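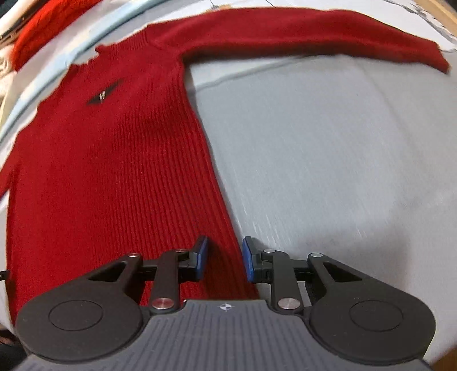 Progress report, second period
Project: Learning to fold knitwear from hand-held demonstrations
Prepared for the Samarakoon program office

1. Summary

In this period we finished the collection of sleeve demonstrations, trained the first policy on the full set and tested it on garments which were not in the training data. The main result is positive, but smaller than we hoped in the proposal. The sleeve stage now works well on plain knits. On ribbed knits it is still not reliable, and most of this report is about that problem.

2. Data collection

The collection now contains 2,203 demonstrations. All were recorded with the hand-held gripper, by operators working at a covered table. Of these, 684 are with ribbed or partly ribbed garments, such as the red sweater with the black diamond patch on the chest. We decided to increase the share of ribbed garments after the first period, when the policy was trained almost only on smooth fabrics and had poor results on everything else.

Each demonstration starts with the garment spread out and the fingertips open near the side edge of the body. The operator then takes the edge, lifts it and brings it over. The sleeve is a separate step. In the proposal we described both as one continuous movement, but the operators found it difficult to do this in the same way each time, and the recordings were too different from one another to be useful. We changed the protocol in consultation with Valtov, who supply the fingertips and pads.

Other garments remain on the table at the side during recording. This is intended. A policy trained with a completely clean background failed when any other textile came into view, especially one of similar colour.

3. Method

The policy receives the wrist view and the finger opening, and predicts a short sequence of gripper movements. We added one new component in this period, an edge head, which is trained to mark the border of the garment between the two fingers. The labels for this head are made from the later part of each demonstration, after the grasp, so no manual labelling was necessary.

4. Results

Without the edge head, the policy completed the side grasp in 62 per cent of the trials on ribbed garments. With the edge head the grasp is better centred, and we see fewer cases where only the upper layer is taken. The complete comparison will be given in the next report, when the trials on the second arm are finished. At present we do not want to give a number which may change.

The remaining failures are mainly of two types. In the first, the policy follows a deep rib near the side seam as if it was the true edge of the garment. In the second, it follows a crease in the table cover. The second type can be reduced by stretching the cover more tightly, but we prefer to solve it in the model, as the Zarkeck site will not have such a controlled table.

5. Difficulties and changes to the plan

The blue pads wear faster than expected on coarse wool, and the grip changes slowly during the life of a pad. We now replace them every Friday, at the end of the recording day. This cost was not in the original budget, but it can be covered from the consumables line and we do not request additional funds.

The training of new operators also took longer than planned. We have 5 trained operators at the moment, and this is sufficient for the rest of the project.

6. Next period

We will complete the trials on the second arm, add dark garments to the collection, and begin joint tests with Cludetti on their sorting line. The first visit is planned for September. The ribbed garment data will be shared with all partners after the internal check of the recordings.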